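The Tillen Sofa and Armchair from Menance: A Review From Someone Who Has Sat on Both

I should say at the start that I never set out to own a beige sofa. I went to the Menance showroom on a Saturday to look at a floor lamp. The lamp was ugly. The sofa next to it was on sale, I had been on my feet since breakfast, and I sat down to check my phone. You can guess the rest, and so could the salesman.

The Tillen is a big, soft, old-fashioned thing with rounded arms and plump back cushions, and it comes with an armchair if you want one. I wanted one. The pair has now been in my living room for 6 months, long enough for the showroom glow to wear off and for a popcorn kernel to go down the side and stay there.

Delivery first. Menance gives you a window, and the window is the length of a working day. Two men brought the sofa up the front steps, looked at my hallway, looked at each other, and took the feet off without a word. It went in with the width of a finger to spare. Measure your hallway. I had measured my living room three times and my hallway not at all.

The feet are the only assembly and they screw back in by hand. One of mine went in crooked and has been crooked ever since, which you'd only notice if you were lying on the floor looking for a popcorn kernel.

Now the sitting. The seat is deep. If you are tall, you'll think somebody has finally designed furniture for you. If you are my mother, you will perch on the front edge like a visitor to a bank and ask for a pillow. The back cushions start out very firm, firm enough to push you slightly forward, as if the sofa has somewhere to be. They gave in after a few weeks. Now they need a good punch every couple of days or they slump toward the middle and look discouraged.

The fabric is the best part. Menance calls the color Flurkell, a word that tells you nothing. It's beige and tan mixed together in a mottled pattern with some texture to it, and it hides things beautifully. I've eaten toast on this sofa. I have eaten a lot of toast on this sofa. A plain cream one would have turned me in by the end of the first week. It vacuums fine with the brush attachment, though the texture grabs lint, and a black sweater will leave evidence.

It doesn't feel as nice as it looks, I'll admit. In shorts it's a bit scratchy behind the knees. By the second hour of a movie you'll know you've been sitting on upholstery.

The armchair deserves its own paragraph, mostly as a warning. It's every bit as comfortable as the sofa, with the same fat arms, and in the catalog there's a woman reading in it. In a real house, an armchair with arms that wide becomes a shelf. Anything soft that comes into the room gets dropped on it, and anyone who wants to sit there has to move the pile to the sofa, where it takes up a seat. I paid full price for the chair, too. Only the sofa was on sale.

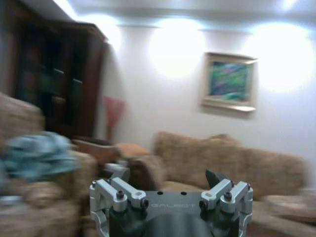
Barry Treloar wrote in to say he has the same set and that I'm being unfair to the chair. His advice is to keep a basket next to it and put the sofa cushions through a proper rotation, left to right and front to back, every other weekend. He also says the scratchiness goes away after the first year, or else you stop noticing, and he isn't sure which.

I've tried the rotation. The back cushions do swap sides and it does help, so thank you, Barry. Front to back is another matter, because the zipper ends up facing out. The basket I haven't bought. I know exactly what would happen to the basket.

A word on the warranty. You get 24 months on the frame and 3 on the cushions, and those numbers tell you what Menance itself thinks is going to give out. I called about the slumping anyway. A cheerful person told me it was "settling," and that settling was normal, and asked if I'd like to hear about a fabric protection plan. I wouldn't.

I did look at the Tindall before I bought, since it was right across the aisle. It's slimmer, has proper wooden legs, and would have gone down my hallway with no trouble. It also feels like sitting on a church pew that somebody has been kind to. If you have people over and want them to go home at a reasonable hour, get the Tindall.

For naps, the Tillen wins easily. The arms are the right height for a head, provided the head has a pillow under it. I can stretch out with my feet on the far arm and be gone before the opening credits are over.

Four stars for the sofa. Three for the chair, which I'd probably rate higher if I ever got to sit in it. I still need a lamp.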